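Callileck adaptation: is anyone buying the casting rumor?
Film & TV > Book Adaptations > General

pagebound
So the Hoarau fan account is saying the lead for Callileck is locked and the studio will announce in June.

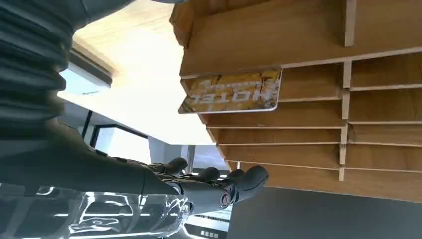

I don't believe a word of it. Same account told us last year that the director had signed, and then he went off and did a submarine movie. Where is the trade report? Where is anything with a name attached to it?

tworeelsleft
It got 3846 likes so it must be true.

I'll be the one to disagree a little. They did call the Prernum recast before anyone else, and the date was right too.

pagebound
They called four different recasts for Prernum. One of them was going to land.

moth_and_candle
Casting aside, can someone explain how an 800 page book becomes one movie? The whole Leva section is 200 pages of people arguing in a kitchen. I love it but I can't see a studio paying for it.

kessel_hat
They'll cut Leva. The script that got passed around last winter didn't have it.

moth_and_candle
If that script was real. It also had the sister alive at the end.

kessel_hat
Two people I trust read it and said it was real. Believe what you want.

pagebound
"Two people I trust" is how every one of these threads goes.

dullknife
I'm less bothered by the length than by the age thing. The character is 43 in the book and it matters, the whole plot hangs on her having already had a career and lost it. The actress they're floating is barely out of college. Either the rumor is junk or the movie is going to be.

tworeelsleft
Or they age her up. Makeup exists. People complained about the lead in Prernum for a year and then she was the best thing in it.

dullknife
She was fine. The best thing in it was the train.

moth_and_candle
The train was great.

pagebound
Back on topic please. If somebody has a link to an article that isn't just quoting Hoarau, post it and I'll change the thread title. I've looked at three and they all go back to the same post.

kessel_hat
Check again in June.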